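Mending at Ullard Street: where we are at the halfway mark

By Rafferty Bellamy
Saturday, May 9, 2026

We use cookies to keep this site running. Accept | Manage settings

Dear all at the Achterberg Fund,

You asked for a short update and I'm going to try very hard to keep it short, though anyone who has sat next to me at a meeting knows how that usually goes!

The big news is that the mending evenings are full. When I wrote the application I said we'd be happy to repair 80 pieces of clothing by the end of the grant, and we have now done 270. A lot of those are small jobs (buttons, hems, one very long run of school pants in the same week) and I don't want to make it sound grander than it is. But people come in with a bag of things they had given up on, and most of them go home with something they can wear on Monday.

We started with darning because it's cheap to teach. All you need is a needle, wool and something round to stretch the heel over, and Myrtle Thibodeaux brought in a shoebox of old light bulbs that do the job just as well as the wooden mushrooms I had put in the budget. So that line is underspent, and I'd like to talk to you about moving the money to thread, which we are going through at a rate I did not see coming.

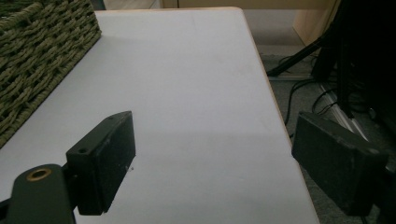

The sewing machines have been more of a mixed story. We bought four used ones from a dealer in Skirnthorpe and two of them had timing problems from the first day. One went back and was swapped. The other we had serviced, and it now sews a lovely straight stitch and a terrible zigzag, so it has become the hemming machine and there's a strip of masking tape on it saying so. I should have tested all of them before paying. Next time I will take a bag of denim scraps with me and be a nuisance in the shop.

Denim is its own subject. Inner thighs, nearly always, and nearly always left until the hole is the size of a saucer. Lyle Holloway has been teaching a patch that goes on from the inside with rows of running stitch over the top – it takes a whole evening and looks great – and I think he has made more converts than the rest of us put together. His sessions are the ones with a waiting list. I've asked him to do a second round in August if the room is free.

Socks are still where most beginners start. They're small, they forgive a lot, and if the first darn is lumpy it's hidden in a shoe. The dark ones are the hardest to work on after sunset, though. You can't see your own stitches, and we now tell people to darn black with navy while they learn.

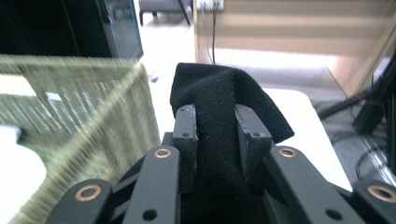
Black knit fabric. A few specks of lint show up on a color this dark.

Now, attendance. We planned for one evening a week and we're at capacity, with seven regulars who come every time and everybody else drifting in and out as they need us. I did hope for more teenagers. We had a good run of them before the school dance and then they vanished, and I don't think flyers are going to fix it. Anoma Wickramasinghe teaches at the high school and has offered us a lunch hour to show off visible mending, the bright kind with contrast thread. I'd like to say yes, and it would cost us only the supplies.

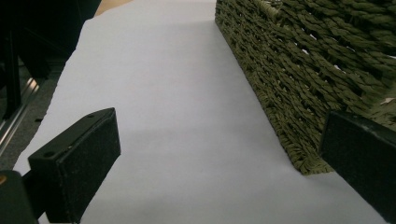

Woven basket in twisted olive-green cord, sitting on white paper.

On the money side, rent is paid through the summer, insurance is renewed, and the receipts are all scanned. The one surprise was the electrician, who had to put in a new outlet before we could run more than two machines and an iron together. It came out of the contingency and there's a little left in there.

Things I'd like a decision on, when you get a minute: moving the darning tool money over to thread, and whether you'd be open to a children's session on Saturday mornings. Parents keep asking. My worry is needles on the floor, and I'd want a second adult in the room the whole time.

Come by any time you like, and bring something with a hole in it.

Rafferty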